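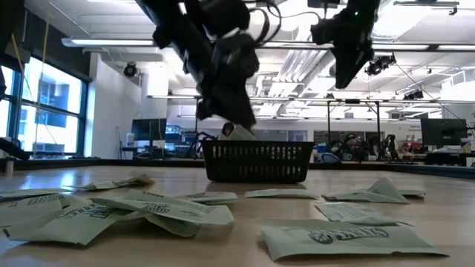

Will the packing arms at Plollum change anyone's hours?
Rosters stay as they are until 30th September, and after that the early shift starts 30 minutes later.

Home | News | Rosters | Safety | Contact

The arms have been putting paper packets into baskets since May. Sorting by hand was the job most people asked to be rotated off, mainly for sore wrists, and 19 of us have now moved across to checking and labelling. Pay grades haven't changed.

Yurani Muñoz runs the training for the new checking work. It takes two sessions, and you'll need to do both before your name goes on the roster. Packets with folded corners still get straightened by hand for the Skurnum orders.

If an arm stops with a packet in its grip, press the stop button and call the floor lead. Don't pull the packet free yourself. Questions about rosters go to the front office, extension 146.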